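Chapter 7
Folding and Stacking Small Linen

What you need for this chapter: a table you can walk round, a cloth to cover it, a pile of square towels. Aprons on. Read pages 70 to 74 before Monday.

Small linen looks easy. It isn't, at speed. A guest house the size of the Tarnia gets through 100 face towels on a full day, and every one has to come off the table the same size as the last. Shelf depth decides the fold – learn that first, the rest follows.

Start with the surface. A covered table grips the towel a little, a bare one lets it slide. Dark cloth for pale towels, so you can see teh edges. Smooth the cover before you begin and again at the half-way point. 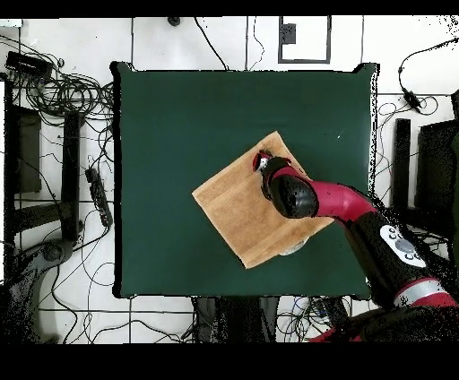
Next, which way to lay it. Square on to you for the plain quarter fold. Turned on the point, like a diamond, for the pocket fold and the Hindell roll, both in section 7.3. Check the corners each time. A corner doubled under makes a lump, and the lump goes right through the stack. Open it out, flatten, carry on.

Bands and borders – if the towel has one, decide where it ends up before the first fold. Most houses want it showing at the front. Some dont mind. Ask.

Teemu Ruotsalainen ran the linen room at Huttunen for years and taught the point-first method to all his trainees. His notes are used in section 7.2, shortened a bit.

Key words: nap, hem, band, bias, quarter fold, pocket fold.

Before you start: fold one towel any way you like, put it to one side. You will need it again at the end of the chapter.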